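Kovudden Wall Storage — Set-up Guide
Section 4: Fitting the Stolari panel in a garage or workroom

Before you begin, read this whole section one time. The work is not difficult, but the order of the steps is important. You need a drill, a spirit level, a pencil, a hex key and the bag of fittings marked Leka. The wall screws are not in the box. Please buy the type that is right for your wall.

CAUTION: Check for electric cables and water pipes before you drill. If you are not sure what is inside the wall, ask an electrician.

4.1 Marking the wall

1. Decide the height of the lower edge. Most people are comfortable when the heaviest tools hang between the waist and the shoulder.
2. Draw a level line with the pencil. Do not trust the floor or the ceiling for this — in older garages they are seldom straight.
3. Hold the wall rail against the line and mark the screw positions.
4. Drill the holes to a depth of 40 mm and clean out the dust. 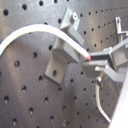
5. Put in the wall plugs and fasten the rail, but leave the screws half a turn loose.
6. Check the level again. Now tighten the screws, starting from the middle and working to the two ends.

NOTE: On a wall of plasterboard the rail must be screwed into the studs. Plugs for plasterboard alone will not carry a full panel.

4.2 Hanging the panel

1. Ask a second person to help. The panel is heavier than it looks, and the edges can hurt your fingers. Wear gloves.
2. Lift the panel a little above the rail and lower it until both hooks are fully down.
3. Pull the bottom of the panel gently toward you. If it comes off the rail, lift it down and start again from step 2.
4. Fit the two lower locking screws.

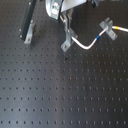 Can I hang two panels side by side on the same rail?
Use one rail for each panel, and leave a gap of 10 mm between them so that each panel can be lifted off by itself.

4.3 Placing hooks and shelves

Start with the heavy things and put them low. Keep small hooks for the upper part, where you can see them well. Shelves from the Trudby series can be used with this panel, but the older shelf, part number 323, has a different pin and does not fit.

CAUTION: Do not hang anything over a door or a place where children play.

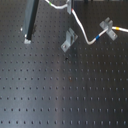 Take some time with the layout before you tighten any fitting. Lay the tools on the floor in the order you want, and move them until you are satisfied. A regular grid of small round holes helps you here, as the rows and columns are evenly spaced and you can follow one row with your eye to keep the hooks in line. If you look along the surface at an angle, the far rows seem closer together, so stand straight in front when you compare two positions.

4.4 Care

Wipe the panel with a soft cloth and a little mild soap. Do not use steel wool or strong cleaners. Tighten the locking screws again after the first month, and later when you change the load — also if you only move one shelf.

Spare fittings are ordered by the number printed on the Leka bag. For panels bought before 2004, write "old rail" on the order form.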